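The Gray Sweater Problem
Clothes are sold to us on feel, and feel is the first thing to go

Every fall the catalogs come back around to the word "hand." In the cloth trade it means what a fabric is like to touch: how it drapes, how much it gives, whether it is crisp or limp or greasy. It is a useful word among people who buy cloth by the bolt. It has lately escaped into the marketing of ordinary sweaters and pants, where it does a different job. A "luxurious hand" is a promise that can't be checked on a screen and can't be argued with in a return form.

I have been buying mid-priced clothes with this in mind for a year and a half, and keeping notes, and I am less convinced than when I started.

Take Jolow, which sells a black overshirt for $90 and describes the cloth as "buttery." I bought one in July, when nobody sensible is thinking about overshirts, and it was soft out of the bag. Very soft. It was also slick in a way I recognized from cheap bed sheets, and by the eighth wash the slickness had gone and so had most of the softness. What was left was a plain, slightly stiff cotton shirt with fuzz at the cuffs. I don't object to plain cotton shirts. I own several that cost a third as much.

A lot of factory cloth gets a softener at the end of the process. Silicone is common. It coats the fibers, it makes them slide past one another, and it photographs nicely because the fabric falls in rounder folds. Depending on the finish, it can also wash out. None of this is a secret and none of it is fraud. The trouble is that the softness you are paying for may belong to the finish, and the label tells you only about the fiber.

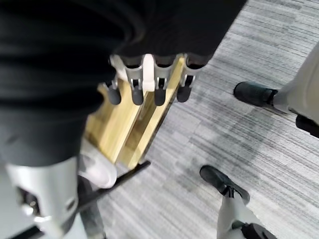
By Our Clothing Columnist

The defense I hear most often is that shoppers want softness on day one, and stores give it to them. There's something to that. Pick up a new pair of unwashed, untreated canvas pants and you will put them back down. They feel like a tent. I have watched perfectly patient people do this with the Stostow work pant, which is stiff enough on the hanger to hold its own knees out, and which after a season of wear is the most comfortable thing I own. Stostow sells far fewer of them than of its "pre-softened" version at the same price. The pre-softened pair I bought wore through at the pocket edge first.

One pair proves nothing, of course. This is the other half of the difficulty. The people who make claims about durability are mostly the people selling the clothes, and the rest of us are working from a closet's worth of evidence.

Fokik tried to get around this by printing a number on its tags. Its heavyweight T-shirt is "tested to 294 wear cycles." I wrote to ask what a wear cycle was. The reply said it was a simulated day of use, and that the details of the simulation were proprietary. I asked whether the shirt was washed between simulated days and got a discount code. The shirt is fine, for what it's worth. It has a good collar. But a number with no method behind it tells me no more than "buttery" does, and it's harder to shrug off, which I suspect is the point of it.

Weight is a better guide, and most stores that list it at all bury it under the size chart. A heavier knit in the same fiber will usually outlast a lighter one. It won't always. Yarn quality matters more than weight, and you can't see yarn quality on a website, and you can only half see it in a store. Long fibers pill less than short ones. Tightly twisted yarn feels harsher and lasts longer. If a wool sweater feels like a cloud under a shop's warm lights, ask yourself where all that loose fluff is going to be by spring.

I know where mine was. The gray Takagi crewneck, the one that turned up on every gift list two winters ago, shed onto a dark coat for 19 days before I gave up and bought a fabric comb. Takagi's care card calls this "natural bloom." The comb was sold separately, on the same page.

There are brands doing better, though I'd be careful about naming them on the strength of one good season. The ones I trust a little tend to give dull information: fabric weight, yarn count, where it was knit, how much it will shrink. They use fewer adjectives. They don't often have sales, and their product pages look as if they were written by somebody in the warehouse.

Secondhand is the other option, and the one I keep drifting back to. A used shirt has already lost whatever finish it was going to lose. You can rub the cloth between your fingers and learn something. Look at the elbows, the inside of the collar, the seam at the underarm. If those have held up through a stranger's washing machine, they may hold up through yours. Prices have gone up as more people catch on, and some resale sites have started using the word "hand" too.

The black overshirt is still in rotation, mostly for yard work. I washed it again last week, inside out and cold, as the label asks. The cuffs are worse.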